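Activities > Clubs > Robotics > Gallery
Filed under: Student Projects, After School
December - posted by Nyokabi Mfaume

Grocery Run: the Thursday crew's big project

We have been at this since the start of the semester and I'm so happy to finally have a page for it! The idea came from Oduor Nyamweya, who wanted our humanoid to do an errand people would recognize right away. So we built a pretend produce section at the back of the lab, and seven students have spent their Thursday afternoons teaching a robot to shop. Bakari Tanui has been our mentor through all of it (and our supplier of very good samosas).

Quick background for families: the students drive the robot's arms themselves first, over and over, and the recordings become the practice material for the software. We're up to 1,774 recordings as of this week. That number makes me proud every time I see it on the whiteboard - please ask your kid how many of them are theirs.

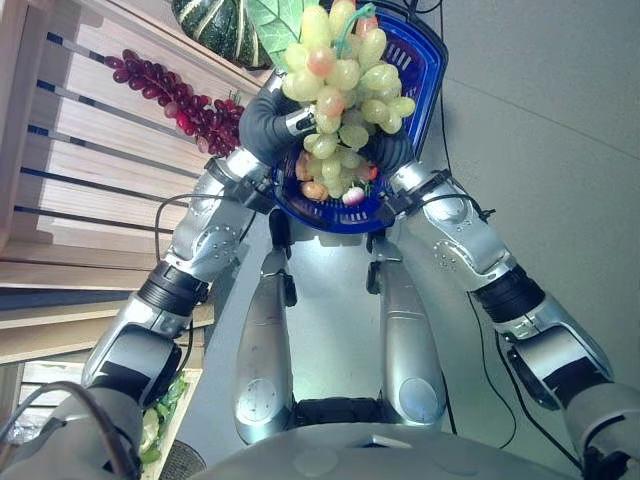
Two-handed carrying was the skill everybody wanted to crack this term. Picking up one thing with one hand is where we began, and the group got comfortable with it pretty fast. A basket is a whole other story, because both arms have to agree on where it's going! Salim Mohamedi wrote the first version of the lift and then rewrote it over two weekends. I love the grip here, one hand on each side of the blue basket with the fingers curled over the edge, and all those pale green grapes piled up past the top. Grapes are the team favorite for testing - a big floppy bunch is much harder to plan for than something like a radish.

Coming up after the break: shelf restocking, which is the same job backwards and (the students tell me) much meaner. Ragnheiður Ingvarsson is already sketching the order the items should go back in, and she has four different plans so far.

New members are welcome any time, no experience needed. We start at 3:30 in the lab, and you can just walk in and ask for Bakari or me. Bring a snack if you don't like samosas!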